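Yimer 4: grasp planner update for wrist-camera picking

Yimer 4 is now on the Kudmont cells. The planner scores grasps on close-range wrist views, where glossy metal and wood grain sit next to printed packaging.

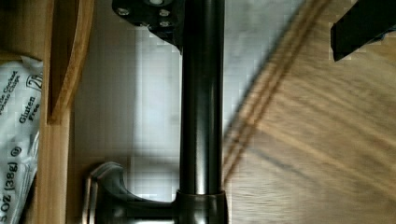 What changed

Highlights on curved metal are masked before depth fusion. Motion-blurred images are down-weighted but kept in the buffer. Median planning time is 113 ms, down from 220 ms.

Known issues

Partly hidden bags still produce split segments. Gisela Gaete is tracking this at Muvbridge; set merge_radius to 22 until the October release.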